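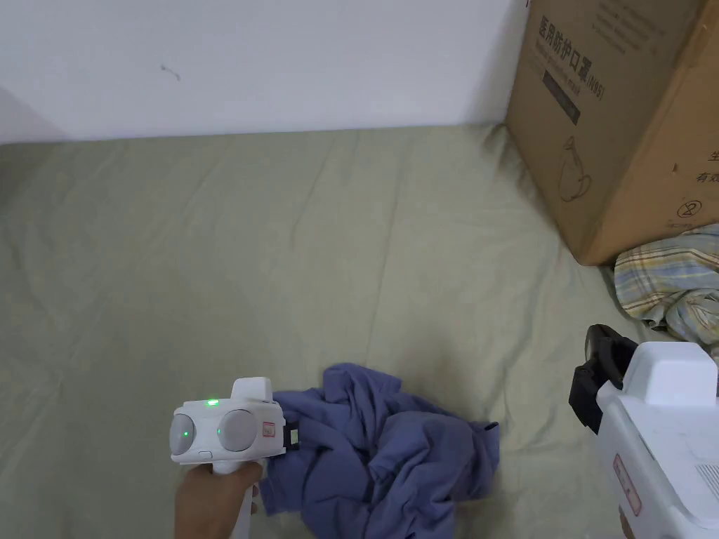

4 min read

The bus to Nolley lets you off behind a feed store, and the first thing you learn about the old rail trail is that there's no sign for it. I walked up and down the road twice with my pack on, feeling like a kid on the first day at a new school, before I spotted a gap in the hedge and a strip of cinders running off into the trees. That's it! That's the whole grand entrance to my favorite walk in the world.

The trail runs 23 miles from Nolley to Boltomden, and it's flat nearly all the way, which is what happens when you follow the route of a train that hauled milk cans. Fast people do it in a day. I take two and sleep over in Gosuvcombe, partly for my knees and partly for the pie (more on the pie in a minute).

I started coming out here in November a few years back, when I had a long weekend and no money for a flight. I'd expected mud and gray skies and I got plenty of both. But the leaves were down, so I could see straight through to the river, and there were still a few apples hanging on the trees that seeded themselves along the track. I like to think they grew from cores pitched out of train windows. I have no proof of this whatsoever and I tell everyone anyway.

158 shares

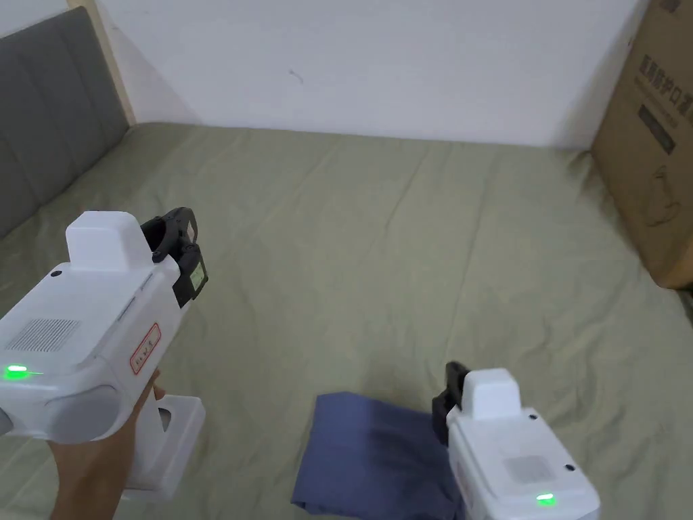 The first stretch is the quiet one. You cross a couple of short bridges, then you're in a long cut where the rock drips on you even in dry weather and your footsteps sound like somebody else's. After that it opens out into pasture, and the cows come over to the fence to see what you're about. Bring lunch. There's no store until Gosuvcombe, and I've learned the hard way that one granola bar doesn't get a grown woman across that much pasture in a good mood.

Gosuvcombe itself is one street, a church, and Canpolat, a lunch counter with 19 stools that closes whenever the pie is gone. On a Saturday that can be two in the afternoon. I've arrived at ten past and eaten crackers on the church steps, and I've arrived early and had sour cherry with a scoop of vanilla, and I would set my alarm for five in the morning to have that second kind of day again.

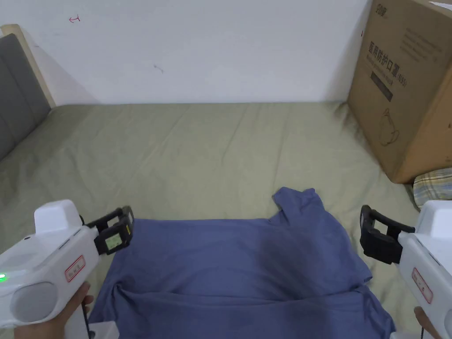 Two days on foot will cure you of overpacking faster than any checklist. My first time I carried jeans, a hardback, and a full-size bottle of shampoo, and I cursed all three by the second bridge. Now everything gets laid out on the bed before it goes anywhere near the pack, and I make myself look at it for a while. One plain short-sleeved T-shirt, like the blue one spread out on that green sheet, will do for walking, and one more for sleeping. Then wool socks, a rain jacket, a hat, and a paperback I don't mind getting wet – I'm on my third copy of the same mystery and I still haven't reached the end.

The second day is the showy one. The trail climbs a little (you'll barely feel it, but your calves will bring it up later) and comes out on the old viaduct, with the whole valley underneath you. I always stop in the middle and eat whatever I have left. If the wind's up, hold on to your hat. Mine is somewhere in the river.

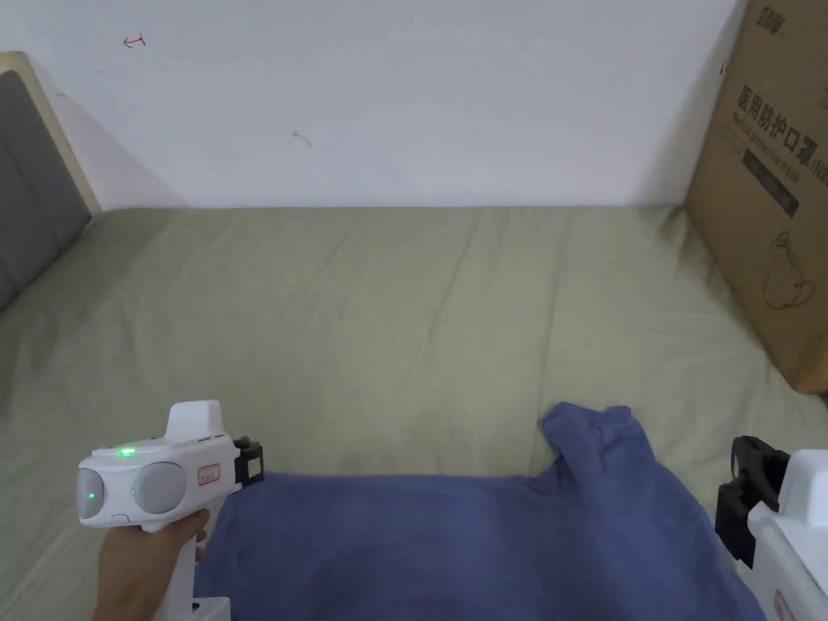

Page last updated in November

From the viaduct it's an easy run down into Boltomden, past backyards and vegetable plots and one very loud rooster. The old station is still standing, though the windows are boarded up and the clock over the door has stopped at twenty to four. I sit on the platform bench and take my boots off, every time, even when it's cold. Then I put them back on, with a lot of groaning, and walk the last few blocks to the bus.

The bus back to Nolley leaves at half past five. Buy your ticket from the driver, and bring small bills.

2 comments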